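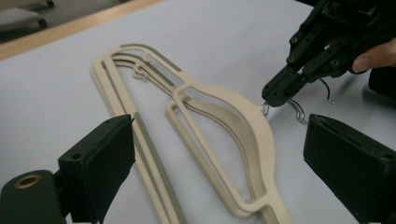

rgoh80
Teaching by hand beats the joystick for fiddly jobs, and I'll fight you over it. Hangers are my proof. Stack two and the hooks end up side by side, so you go for the top one's metal hook with one gripper and keep the other near the bars. Try that over a laggy remote link.

stevberg_lurker
I did. 80 demos, 4 swear words each.

V. Kolev
Disagree. By hand you cheat with your wrist, then the arm can't copy it. Remote is slow but at least the robot can do what you showed it.

rgoh80
My wrist is blameless.

V. Kolev
Post your joint limits, then.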